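Keep your old photos somewhere you can trip over them
By Elba Sepúlveda

74 shares | 12 comments

I have 2,417 photos from one trip to see my cousins, and I've looked at maybe a dozen of them. My grandmother had one shoebox for her whole life and she knew every single picture in it (including the one of the goat, which she'd tell you about whether you asked or not).

I'm not against saving things online. My pictures live on Brito like everybody else's do, and I pay for the extra space, and I grumble every November when the bill goes up. But saving a thing and keeping it are different jobs, and I think we've gotten lazy about the second one! 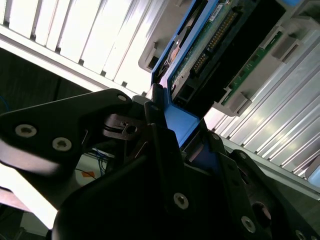 So last winter I picked 210 pictures and had them printed. It took me three evenings and a lot of tea. I put them in a plain album on the low shelf by the couch, where my kids can get jam on them, and they do. My youngest now asks about people who died before she was born. She never once asked to scroll through my phone for that.

My friend Ravindran Kartha thinks I'm being sentimental, and he says a search box beats a shelf any day. Fine, if you know what you're searching for. I'd never have typed in "Uncle Beto asleep in the wheelbarrow," because I'd forgotten it ever happened.

Print a few this month. Pick the blurry ones too, and write the names on the back while you still remember them.

74 shares | 12 comments | Leave a comment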